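Paucar, le maté pétillant de Hollow

Nous utilisons des cookies pour mesurer la fréquentation de ce site. En poursuivant votre navigation, vous acceptez leur utilisation. Accepter - Refuser

Paucar est une boisson gazeuse à base de maté vert, infusé à froid pendant 12 heures puis relevé d'un trait de citron vert. Le goût est franc, un peu herbacé, avec une petite amertume en fin de bouche qu'on adore à l'atelier ! Vivek Upadhyay a repris la recette trois fois avant de trouver le bon dosage de sucre, et la version actuelle est nettement plus sèche que celle de janvier.

Chaque canette apporte 60 mg de caféine, tirée uniquement des feuilles de maté. Il existe deux parfums : Grurside, au gingembre (le plus vif, il pique vraiment), et Ullton, à la pêche blanche, plus rond et très agréable en fin d'après-midi.
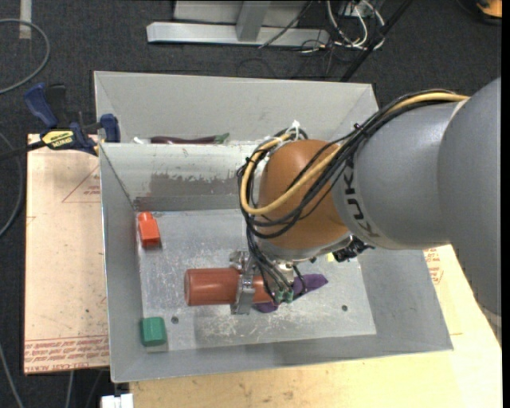
Faut-il secouer la canette avant de l'ouvrir ?
Retournez-la doucement une seule fois, cela suffit à remettre le léger dépôt de maté en suspension.

Servez bien frais, dans un grand verre, avec ou sans glaçons - une feuille de menthe va très bien avec Ullton. Après ouverture, la boisson se garde 2 jours au réfrigérateur, mais elle perd vite ses bulles. Vendue par carton de 12, les deux parfums pouvant être mélangés. Les commandes partent le jeudi.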